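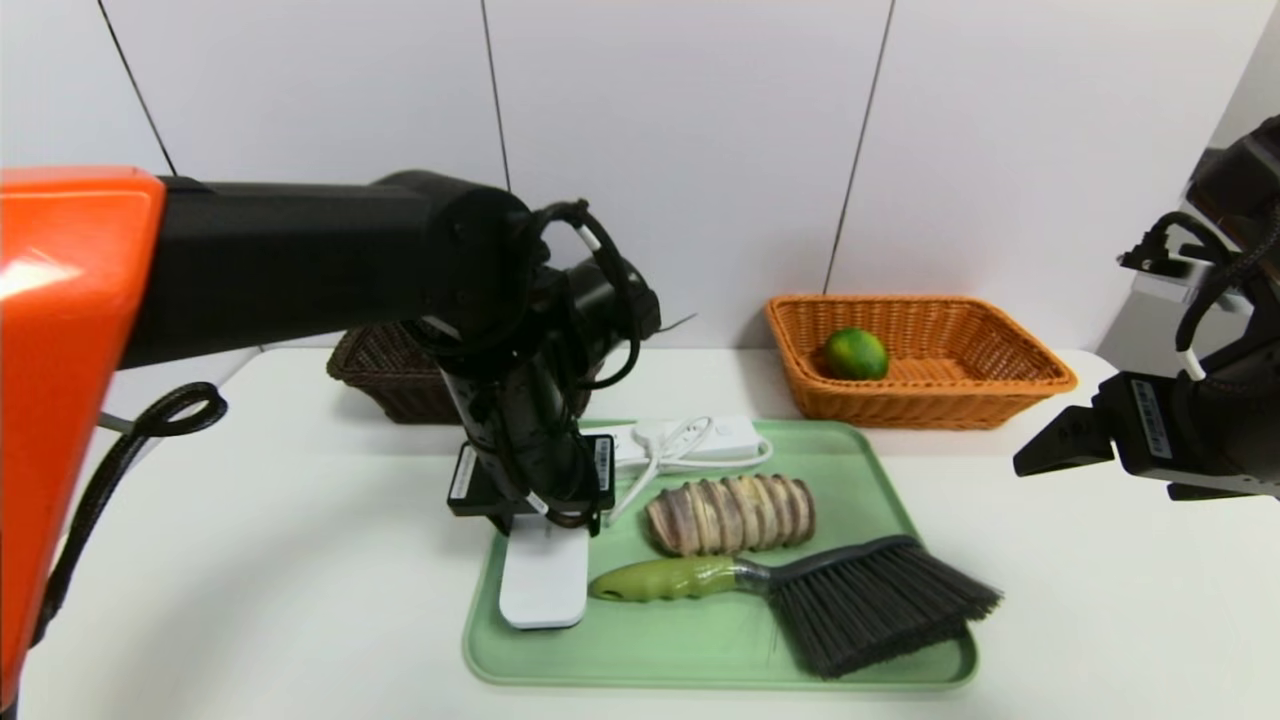 Subject: Re: [lanholm-talk] Finale thoughts?? (SPOILERS, all of it)
Date: September 2023

Spoilers for the whole season below, including the last scene at the dock. If you're saving it, go save it.

Quoting the original in pieces so I can answer as I go. I've watched the finale two times now and I have so much to say, sorry in advance to the digest readers.

> OK so I finished the finale last night and I can't be the only one who
> felt a little cheated. We spend 10 episodes on the island, we get a whole
> season of the baker and the ferry pilot building this slow, sweet thing,
> and then she gets on the Samir by herself without even letting him finish
> his sentence? I'm not saying she had to pick him. I just think she could
> have heard him out.

Oh, I am so glad you posted this, because I have the opposite reaction and I've been dying to argue it with somebody!

I think that dock scene is the best thing this show has ever done. Go back and look at her face while he's talking about the apartment. He's telling her about the second bedroom, and the parking, and how his mother already bought towels, and she has stopped nodding. She was nodding through everything up to then. He doesn't notice. He's looking at the boat. And I love him, I've been rooting for him since he fell in the harbor in the premiere, but he had a whole speech ready and it was about a life she had told him twice she didn't want. Episode six, on the rocks, she says it in so many words: she is going home to reopen the shop whether or not anybody comes with her. He laughs and says "we'll see." We'll see! I yelled at my TV then and I yelled at it again in the finale.

So when she puts her hand on his arm and says "I have to stop you there," I didn't hear that as cold. She'd watched the season's other big goodbye, where the dentist let the tall guy go all the way through his poem before telling him no, and everybody on this list (me too, go check the archive) said that was brutal. You can't have it both ways. Either you let a person finish and they feel like a fool, or you cut in and they feel interrupted. I know which one I'd want.

> Also the editing was so choppy. One minute they're at the lighthouse and
> it's sunset, then there's a shot of her alone on the path and it looks
> like noon, then it's dark and they're at the dock. What happened in
> between? Did they have a fight we didn't see? My roommate thinks they
> cut a whole conversation.

Your roommate may be on to something. I went through that stretch with the remote in my hand. At the Stenura lighthouse she's wearing the green sweater with the sleeves pushed up. On the path it's tied around her waist. On the dock she has it on again, but now there's a scarf, and it's the gray one he wore at breakfast. So at some point he gave her his scarf and they didn't show us! That's a big moment on this show! People get whole montages for less than a scarf.

My theory is that the path shot comes from the morning of the group hike and they dropped it in to cover a cut. The gate behind her is open, and they closed that gate to keep the goats out after the hike episode. I will die on this hill. If anyone has a better screenshot of the gate, please post it, mine is all blur.

> And can we talk about the reunion? Why even bring him out if they were
> going to sit on opposite ends of the couch and talk about the weather.

We can absolutely talk about the reunion. I've broken this part up because it got long.

THE COUCH

I don't think the seating was their idea. Look at the opening wide shot, before the audience sits down: there are name cards on the cushions, and hers and his are next to each other. By the time they come back from the first break the dentist is sitting between them. Somebody moved. My guess is the dentist just sat down where she felt like it, and good for her, she was the only relaxed person on that stage.

And they did more than talk about the weather. There's the bit where the host asks if they've been in touch, and he says "a little" at the exact moment she says "no, not really," and then they both laugh, a real laugh, and the host moves right on to the goat question. Why would you move on from that? I wanted five more minutes of it. I would have traded the goat question, the blooper reel and the musical guest.

I also want to give him some credit. When he got the chance to say she'd been unfair, he passed on it. He said he had watched the dock scene back and "could see her trying to tell me." That's a hard thing to say with an audience staring at you, and he didn't dress it up. I went into the reunion annoyed with him and came out hoping he gets asked back for another season, or at least gets a nice quiet spring and a dog.

THE HOST

Mixed feelings. I think the new host is good on the island, where mostly the job is walking up a beach with an envelope. In the studio it's harder. A couple of times there was a follow-up question just sitting there and it went by. The tall guy practically begged to be asked about the poem. He had the notebook in his lap! But it's a first season in the job, and the warmth is real, and the old host took a while to find the range too. Does anyone remember how stiff the first reunion was? They made everyone stand.
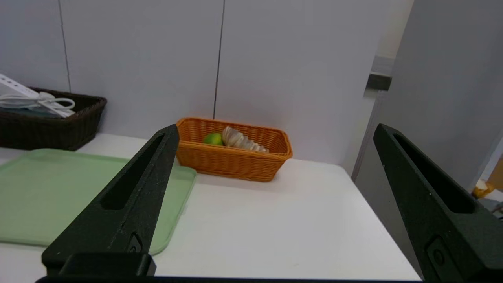
THE VOTE

A few people have asked me off list how the viewer vote worked this year, so, for everyone: it didn't decide who got on the boat. It only decided who got the cottage weekend at Stenura in the second-to-last episode. Dultell put a banner at the bottom of the app while the episode was streaming, and you had until the end credits. If you watched it the next day, like half of us do, there was no banner and you didn't get a say. I'd love to see that window stay open longer next season. The people who watch late are often the ones who watch closest!

The one thing the vote did do was give us the cottage weekend, and I'm so happy it did. The burned pancakes, the card game where she cheats and he lets her, the long quiet shot of both of them reading. If you only rewatch one episode, make it that one. It plays differently once you know how the dock goes. She's happy there, I don't doubt it for a second, and she's also looking out the window a lot.

WHERE I'D RANK IT

For me this is the second best season, behind the one with the storm. I know the storm season has an unfair advantage. You can't plan for the ferry getting stuck and everyone having to share one stove. But this cast got close to that feeling with nothing more than a bad soup and a missing shoe, and that takes a good group. There wasn't anybody I dreaded seeing. Even the guy with the whistle grew on me. By the time he left on the Samir I was a bit choked up, and in June, when it premiered, I was posting on here that I'd mute him.

Least favorite episode: the talent show. Too long, and they didn't need the fog machine.

Favorite small moment: the dentist teaching the ferry pilot how to fold a fitted sheet, and neither one of them being able to do it.

> Anyway, still loved the season, don't get me wrong. Are we doing the
> rewatch again this fall? I missed the last one.

Yes! I'd like to, and if there are no objections I'll set it up the same way as before. We take an episode at a time, somebody starts a thread with the episode title in the subject line, and everybody piles in whenever they get to it. Put SPOILERS in the subject if you're going to bring up anything from later in the season. We picked up a lot of new subscribers over the summer (the list passed 200 in the middle of the talent show, of all things) and some of them are still on the early episodes.

A couple of requests from last time:

Please trim what you're quoting. The thread about the soup got so deep that I couldn't tell who was defending the soup.

If you take notes on continuity, send them along even when they seem silly. The gate and the scarf are the kind of thing I mean. I'm keeping a running list and will post it when we get to the finale.

Be nice about the cast. At least one of them has told an interviewer that they read what fans write, and I'd like to think if they ever wander in here they'd have a good time.

I can start the first thread as soon as I hear from a few of you. I need somebody else to take the talent show, though. I've done my time.

And tell your roommate to join the list!

> --
> sent from my phone, excuse typos

--
lanholm-talk: all things Lanholm, all seasons
To leave the list, send a blank message with "unsubscribe" as the subject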